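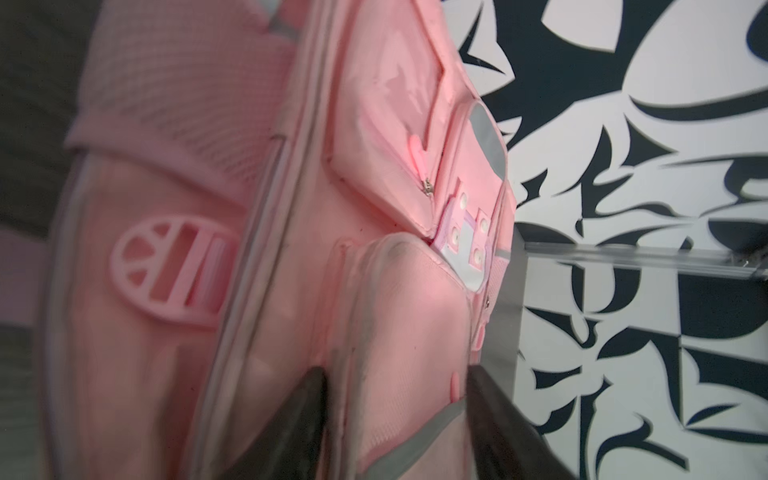
Figure 7.1. A pink backpack from the wrist camera, with both fingertips in view. The small zipper pull between them is one of two on the front of the bag.

Chapter 7
Deciding What to Grab

Chapter 6 ended with a gripper that could close on command and a planner that could bring it to any reachable pose. You may have felt pleased with yourself. Now look at the backpack in Figure 7.1 and try to say, in terms a planner would accept, where the gripper ought to go.

Most people answer "the zipper," which is a fine answer to give a person. A planner wants a position, an orientation, an approach direction and a finger opening, and it wants them in a coordinate frame that has not wandered off since the last calibration. Between the word and the numbers lies everything in this chapter.

Consider what the software is up against. The bag is pink. So is the mesh, so is the plastic strap adjuster, and so are the zipper pulls. A color threshold will report, with great confidence, that it has found the zipper pull and that the zipper pull is the size of a backpack. Edges do somewhat better until they meet the gray piping, a beautiful long edge that opens nothing. Bright spots are tempting too. The metal slider on the upper pocket glints, and so does a tiny rivet on the side of the bag, which will hold still for as long as you care to tug on it.

Then there is the background. The black-and-white pattern on the right has higher contrast than anything on the bag, and a feature detector left to its own tastes will spend its whole budget there. The first version of the Hulel grasp detector, which we use in the exercises, was allowed 200 keypoints per image and put 189 of them on a patterned cloth. Its author, Natnael Tesfamariam, kept the printout on his office door for years. The remaining keypoints were on the gripper.

The gripper deserves a word of its own. A wrist camera sees the fingers in nearly every image, and the fingers are dark, sharply outlined and always nearby. An unmasked detector falls in love with them. Section 7.2 shows how to mask them out from the joint readings, and Section 7.3 deals with the awkward fact that the region you most want to see is often the one you have just masked.

7.1 Three questions, in the wrong order

Beginners tend to write one large function called find_grasp and put everything in it. We know this because we did, twice, at Skalgate and again at Undden, where we had supposedly learned better. It ran to over 2,000 lines and contained a variable named temp_final_new. It is better to split the job:

Where are the candidate parts?
Which of them does the task call for?
Can the hand reach that one without running into something?

The order above is the usual one. For many tasks it is also wasteful. A bag offers plenty of candidates, and scoring each one carefully before asking about reach means polishing grasps that would put a finger through the metal rail behind the bag. The Bianchini ordering, covered in Section 7.4, runs a crude reach test first and throws out the hopeless cases while they are still cheap. It keeps the best 15 and only then starts thinking hard.

Crude tests do throw away good grasps now and then. A soft pocket can be pushed aside, and a collision checker that treats fabric as concrete will refuse to go near it. Set the margin too low and the checker stops protecting the rail. We will spend several pages on this number and you will still end up tuning it by hand.

Before reading on, sketch the bag in Figure 7.1 and mark every point you think a two-finger gripper could hold. Draw the approach direction for each as an arrow. Keep the sketch, as Exercise 7.6 asks you to compare it with the output of your own detector and to explain, in writing, the places where the two of you disagree.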